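Talk notes: three months with a table-clearing arm on hire
3 October 2024
By Mercy Kombo

Opening. Say who I am, thank Graham Pickering for the slot. I look after the shared areas at Clastov and I'm not an engineer. Dagmar Šindelář is in the second row and can take the hard questions about control software.

What we hired. The Prirkholm table kit, supplied and set up by Šimko. You get the arms, the wrist cameras, a set of padded fingers, a laptop and a person to train you. Hire ran for 3 months from April. Training took 2 days, which was enough for me and slightly too long for Boris Havlíček, who had used an older one.

What we asked it to do. Pick up light things from a low round table and put them somewhere else. Cups mostly, small table decorations, the odd wrapper. We kept to the lounge furniture we already had. Šimko offered to bring a square matt table and we said no, as we would never buy one. 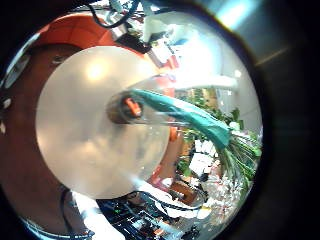 Price next, and keep it short. The hire fee covers call-outs but leaves out spare fingers and insurance. Read the insurance part twice before signing. Bisell quoted us for a similar kit and came in lower on the monthly rate, but charged for every visit, so on paper there was little between them. We went with Šimko on delivery time.

Setting up. Allow a morning. The cables are the slow part. There are a lot of them and the labels are small. Nana Yakubu made her own labels out of coloured tape in the first week and the job went faster after that. The calibration routine itself is simple: press start, keep your hands away, wait for the tone. If someone nudges the table you do it again.

(Pause here. Ask how many in the room have used a wrist camera.)

The camera view. Very wide, so straight edges come out bent and anything close looks huge. You get used to it. Beginners tend to stop the arm too early on the way in, and I did the same for a good week. Šimko can supply a flattened view on the laptop, but Boris found it lagged and switched it off.

Clear plastic was our main trouble. The kit's own software finds a mug or a coloured box without much help, but it often went for the wrong spot on see-through things. Shiny or pale surfaces underneath made it worse. Look at the cup near the upper left of the table: the walls are little more than a thin dark outline, and the lights show up on the table top as hazy white blotches. The small red-orange thing at the bottom of the cup is far easier to pick out than the cup. We reported this and were sent new settings, which helped with tall cups and made no difference to short ones.
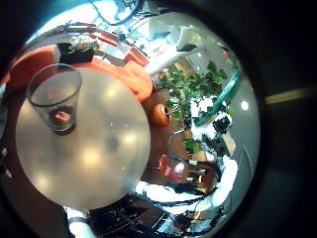
Fingers. The padded ones are kind to thin plastic. They pick up fluff and need wiping. Order spares at the start, as ours took 20 days to come.

Support. Good on the phone, slower by email. One call-out for a loose connector, fixed the same afternoon. The manual is fine up to the chapter on error codes, where the numbers don't match the ones on the laptop – ask for the newer list.

Would we hire it again? Yes for trials and for training staff. For everyday clearing, no, the setting up takes too long for what you get back. Dagmar disagrees and should be given a minute to say why.

Questions. Hand out the price sheet after this, not before.

Related notes
Choosing padded or bare fingers
Labelling cables: what worked for us
Hire or buy? Notes from the April meeting

Contact: Mercy Kombo, Clastov shared areas | © Clastov 2024 | Back to top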